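Print this page | E-mail this story

The Gredstead Bin
By Esperanza Quintana
7th August

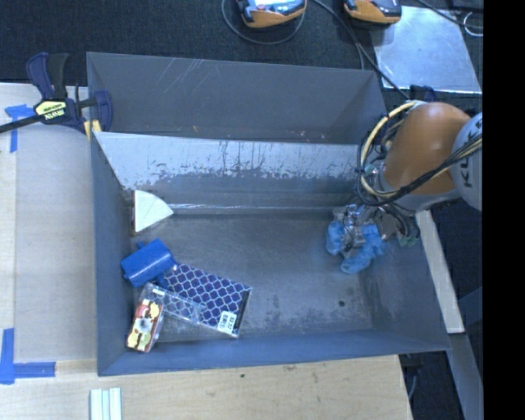

Run 253 began with the blue cylinder. Yeshi Alemayehu took the controller in her right hand and waited for the arm to match her. The lag was short and she had stopped noticing it in July.

The specification from Coutinho asked for 400 demonstrations. Each was one pick: approach, close, lift, release, return. Failed picks were to be kept and labelled as failed.

She lowered the gripper. The cylinder rolled against the package with the lattice pattern and stayed there. She opened, turned her wrist, and closed again. The arm lifted. She logged it as a success with one retry.

"You always come in from the right," said Inau, reading the traces.

"The arm is on the right."

"You did it at Grirkance as well. That arm was on the left."

Yeshi checked. In 106 of her runs the wrist turned 2 degrees before contact, for no purpose she could name. The trained policy did the same.

She entered this under Remarks, reset the controller and started run 254.

Contact the editor | Copyright Esperanza Quintana | Back to top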